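Keeping your kitchen knives sharp at home

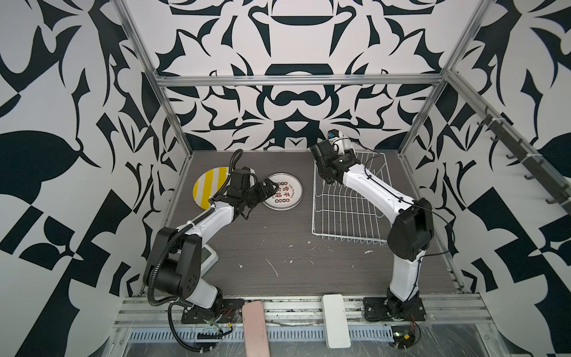
How often should you sharpen a kitchen knife?
For most home cooks, twice a year on a stone is plenty, with a quick hone in between whenever the blade starts sliding off tomato skins.

I came to sharpening pretty late. For years I used one of those pull-through gadgets from the back of the drawer, and my poor Kirkegaard chef's knife ended up with an edge like a bread saw. A neighbour, Adeel Abbasi, lent me his 1,000 grit stone one October and I've been a bit of a bore on the subject ever since!

If you're only buying one stone, get a 1,000. It'll handle everything short of a chipped blade, and you can leave the fancy finishing stones until you know you enjoy this. Soak it if the maker says to (some are splash-and-go, so check the leaflet), then set it on a damp tea towel so it doesn't skate across the bench.

Angle is what everyone worries about. I hold mine somewhere near 15 degrees, and my trick is to colour the edge with a black marker first. A couple of light strokes and you can tell where you're rubbing - ink left at the very edge means the spine needs to come up a little. Keep going on one side until you feel a tiny burr along the other, then swap over. My first knife took 26 minutes. Now it's more like 11, and that includes making a cup of tea.

Go easy on the pressure. I leaned far too hard when I started and wore a dip in the stone, which I then had to flatten on wet sandpaper stuck to an old tile.

A few other bits:

Wooden or soft plastic boards only. Glass boards are murder on an edge.

Scrape chopped onion off the board with the spine, never the blade.

No dishwasher, even if the box says it's fine.

Serrated knives are a different job. I send my bread knife out every six years or so and otherwise leave it be.

Wipe the blade well before you test it on anything you plan to eat - the grey slurry gets everywhere, favourite apron included.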